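Ticket 319: Folding cell, denim with appliqué, repeat stops and rejects
Site: Skistamlow garment recovery, sort and fold room
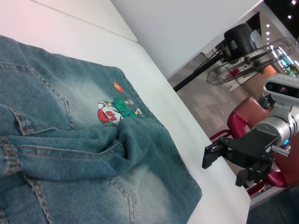 Bench 2, faded denim with embroidered patch, wrist camera.

Raised by: Haiyan Fan, fold room
Assigned to: Jinlong Kang, Cloltar support
Priority: Normal (changed from High by Cloltar, changed back by Haiyan, changed again by Cloltar)
Status: Closed with workaround

Haiyan Fan, 8:10 am
Third ticket on this, and I've pasted the old wording in so it doesn't get closed as a duplicate again. The arm handles plain jeans well enough on a good day. Anything with embroidery or a sewn-on patch, it dithers. It goes in, pinches a bit of cloth, lets go, backs off, and after a few tries the screen says LOW CONFIDENCE GRASP and the light tower goes amber. Then one of us walks over, does the fold by hand and presses resume.

The dashboard records that as a completed fold by the cell. I'd like that looked at too, please. It's the part that bothers me most.

The pair attached has a little cartoon figure in green on it, with a red ball and a number 10 underneath, and a small orange basketball sewn on by itself above. Kids' stuff and sporty stuff comes through like this all the time.

Jinlong Kang, 9:35 am
Thanks Haiyan. I've pulled the log for bench 2. The garment classifier is returning two items, "denim" and "print tee", and the planner won't commit to a fold while the two disagree. My guess is the patch is doing it. There's also a ridge in the cloth running up over the lower part of the figure, so the model is only getting part of a shape it already doesn't know well.

Can you try the following:
1. Flatten the garment by hand before pressing start.
2. Turn it patch side down.
3. Confirm the bench is on the Xiao profile and not the default one.

Haiyan Fan, 9:50 am
1. If I flatten it by hand I'm halfway to folding it by hand.
2. Same answer, and some of them have patches on both sides.
3. It's on Xiao. It has been on Xiao since your last visit.

I did all three anyway. Patch side down, flat, it folded. Patch side up, flat, it stopped. Patch side up and rumpled, the way it comes out of the bin, it stopped, and after resume it made something I wouldn't put on a shelf.

Jinlong Kang, 11:20 am
That's useful, thank you. It points at the classifier more than the gripper. I've checked finger force and calibration remotely and both are in range, so please don't adjust the pads.

On the count: a fold finished after an operator resume is logged as "assisted complete", and the dashboard adds assisted to unassisted. It was set up that way at commissioning. I can split them into two columns but I need approval from your side.

Haiyan Fan, 11:45 am
Nobody touched the pads.

Approval from whom? I'm the one who does the assisting. When this went in we were told it would take the repetitive work away and we'd move over to grading and repairs. Last month I did less repair work than I did before we had it. What I do now is load the bench, listen for the amber chime and walk back and forth. The summary that goes upstairs says the cell folded 319 items on Tuesday. I'd be interested to know how many of those 319 were me.

Jinlong Kang, 1:15 pm
I've gone through Tuesday. Of the 319, 60 were assisted. Of those 60, 32 were denim, and 14 of the denim items have an appliqué or embroidery tag from your graders.

So embroidery is a real cause, but it isn't the main one. The other 18 denim stops were mostly heavy seams, where the fingers took hold of a doubled seam and the weight estimate came back wrong. I should have looked at that on the earlier tickets.

Haiyan Fan, 1:30 pm
So nearly one in five needed a person. Please put that number somewhere other than a support ticket.

Also, each stop isn't just the fold. I've got gloves off, label gun down, across the room, fold, resume, back again. I don't see where your log would pick that up.

Jinlong Kang, 1:55 pm
It doesn't. The log records the time from amber to resume and nothing on either side of it. I've noted that as a limitation in the monthly report.

Actions from our end:
a) Dashboard split into "unassisted" and "assisted". Your operations manager has approved this by email. Live from the next shift.
b) Appliqué and heavy-seam denim added to the training request for the Candance update. I can't promise a date. The last update improved towels and made no measurable difference to denim.
c) Confidence threshold left where it is. I could lower it and you'd see fewer stops, but you'd see more bad folds, and they'd count as unassisted.

Haiyan Fan, 2:10 pm
Appreciate you being straight about (c). The last fellow lowered it and we spent a week refolding with a lovely green light on.

What do I do with patched denim until then? I'm not putting it through just to be called over.

Jinlong Kang, 2:25 pm
Workaround: pull appliqué denim at grading and send it to the manual table. The cell's target needs to come down to match, otherwise it will show as underperforming and someone will ring you about it. I've sent the revised target to operations and copied you in.

Haiyan Fan, 4:40 pm
Ran it that way for the rest of the shift. Patched denim on the manual table, everything else through the bench. Fewer chimes. Still stopped on heavy seams, and once on a bath mat, which I'll raise separately.

For the record, one person at the manual table cleared all the patched denim and had time left to do zips. I'm not against the machine. It's good on towels and pillowcases, and my wrists have noticed the difference there. I'd just like whoever is looking at the colour of the number to know who's behind it.

Jinlong Kang, 4:55 pm
Understood. Closing with workaround. Your comments on walking time and repair hours are copied into the site review for April, under staffing as well as under performance. Please reopen this ticket if the dashboard columns aren't split by tomorrow morning.

Haiyan Fan, 7:05 am, next day
Columns are split. The assisted one is in pale grey and you have to scroll to get to it. Leaving this closed and raising that as a new ticket.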